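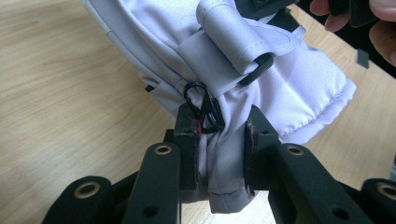

Open day at the Ulico workshop, Flumstead

Last updated: 16 October 2025

I'd been meaning to get out to Ulico ever since they moved into the old seed store in Flumstead, and when they put the word out in July that they were opening the doors for an afternoon I had my name down before I'd finished my coffee. Rasmus Petrauskas drove (badly, sorry Rasmus) and we still got there early enough for a decent park. It's a small place — one long room, a kitchen and a loading bay — and they let us wander wherever we liked as long as we stayed behind the tape near the big arm.

The picture at the top is from the soft goods table, which was my favourite stop of the whole day. The lavender thing is a padded fabric piece with straps, and the black hand-held gripper has a good bunch of it pinched between its two fingers. I love the brass inserts on the linkage arms! They catch the light beautifully against all that matte black.

Sânziana Munteanu was running that table and she was very patient with the lot of us. She told us fabric is the stuff that gives her grief. A box stays the same shape when you pick it up, but a quilted bag flops about and folds over itself, and every grab gives you a different bag. Her trick is to go for a spot where the cloth already wants to gather, then close up slowly. She has been at it for 8 months and reckons she now dreams in zips and buckles.

We all got a turn with a gripper. Mine was a tea towel, and I'm sorry to report I dropped it twice. It's a funny feeling, squeezing something at one end and watching the fingers close at the other, and you find yourself leaning in and holding your breath. Rasmus picked up a sock first go and hasn't stopped talking about it.

The big arm did its party piece at two o'clock, moving wooden blocks from one tray to another. It was slower than I'd expected, and there was a long pause in the middle while it sorted itself out, but the kids up the front clapped for every single block and by the end so did I.

Tea was in the kitchen afterwards, with a very good lemon slice brought over by the Biststead crowd. They're hoping to run a day of their own once the new floor is down, and I've already said I'll come along with my neighbour's two boys, who would go absolutely mad for it.

If you went along as well and have pictures you're happy to share, send them through and I'll add them to the page. I'd especially love one of the block trays, as mine all came out blurry.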